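What Is a Short Story Collection?

A short story collection is a book that holds several separate stories by the same writer. Each story has its own beginning and its own end. You can read one, close the book, and come back later for a different one without having lost the thread. 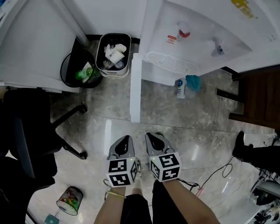
A book of stories by several different writers has another name. It is called an anthology. The two words are often mixed up, even by adults, but libraries and bookshops keep them apart. If one name is on the cover and that person wrote everything inside, it is a collection. If the cover says "edited by" or "chosen by", it is usually an anthology.

How long is a short story?

There is no fixed rule. A short story can usually be read in one sitting, which means without getting up to do something else. Many stories for children are between 1,000 words and several thousand words long. A story much shorter than that is sometimes called flash fiction. A longer one, too long for one sitting but too short to be a full novel, may be called a novella.

Writers count in words and not in pages. The number of pages changes with the size of the print, the width of the margins and whether there are drawings. The number of words stays the same however the book is printed.

What is inside the book?

Open a collection at the front and you will normally find these parts, in this order:

Title page. This gives the title, the name of the author and the name of the publisher.
Copyright page. This is in small print, often on the back of the title page. It says who owns the words and when they were published.
Contents page. This lists the stories and the page each one starts on.
The stories.
Acknowledgements. This is where the author thanks people. It is sometimes at the front and sometimes at the back.

The copyright page or the acknowledgements may also say where a story was first printed. Stories are often published one at a time in magazines, and the writer gathers them into a book afterwards. A story that has appeared before is described as "previously published".

Where does the title come from?

There are two common methods. The first is to use the title of one of the stories. That story is then called the title story. The second is to make up a new title that suits the whole book.

The Lighthouse at Eledum, published by Tritero Books, uses the first method. It has nine stories in 159 pages, and the title story is the last of them. A reader who wants to find out about the lighthouse straight away can turn to the end. The stories do not depend on one another, so nothing is spoiled.

Sometimes the words "and Other Stories" are added after the title. This tells the buyer that the book is a collection and that the title belongs to only one part of it.

Who decides the order?

The author and the editor decide together. An editor is a person at the publishing company who helps the author to prepare the book. The order matters even though the stories are separate, as most people start at page one.

The first story has a particular job. It shows the reader what kind of writing to expect. A reader standing in a shop may look at the first page and nothing else. For this reason a strong story is generally put first, and another strong one is put last, where it is likely to be remembered.

The middle is arranged for variety. Two sad stories together can feel heavy. Two stories that both begin with somebody waking up will look like a mistake. An editor may print out the first and last paragraph of every story, lay the pages on a table and move them about until the joins seem right.

Linked stories

In some collections the stories are connected. They may take place in the same town, or a character from one may walk through another. These are called linked stories.

In The Sidik Street Stories, also from Tritero Books, each story is set in a different house on one street. A lost cat is mentioned in the first story. It is seen on a wall in the third, and found in the fifth. Each story still makes sense if it is read alone, but a person who reads all of them in order learns something extra. With linked stories it is better to begin at the beginning.

If the chapters cannot be understood separately, the book is a novel.

What does a reviewer do with a collection?

A reviewer is a person who reads a book and writes down an opinion of it for other readers. Reviewing a novel and reviewing a collection are slightly different tasks. A novel has one main plot to describe. A collection may have a dozen, and there is not enough room to describe every one.

Most reviewers choose a few stories and write about those. They may pick the best, the weakest and one that is typical of the rest. They should also say something about the book as a whole. Is the writing similar all the way through? Do the same subjects keep coming back, such as the sea, or brothers and sisters, or being new at school?

It is normal for the stories in a collection to be uneven. "Uneven" is a word reviewers use when some parts are better than others. It does not mean that the book is bad.

Try it: review one collection

1. Choose a collection from the library. Check the cover and contents page to make sure it is not an anthology.
2. After each story, write the title and one sentence about what happens. Do this before you start the next one. Stories read close together are easily muddled.
3. Give each story a mark out of 5.
4. When you have finished, look at the story with the highest mark and the story with the lowest. Write down one reason for each. "It was boring" is not yet a reason. "The girl solves the puzzle on the first page and then there is nothing left to find out" is a reason.
5. Decide whether the first story was the right one to put first. If you would have chosen another, say which.
6. Do not give away an ending. If you need to mention one, put a warning before it.

Words used on this page

Anthology: a book of pieces by different writers.
Collection: a book of separate pieces by one writer.
Editor: a person who helps to prepare a book for printing.
Linked stories: separate stories that share a place, a person or an event.
Novella: a story longer than a short story and shorter than a novel.
Title story: the story that gives a collection its name.

Contact us | © Tsuji Reading Pages | Back to top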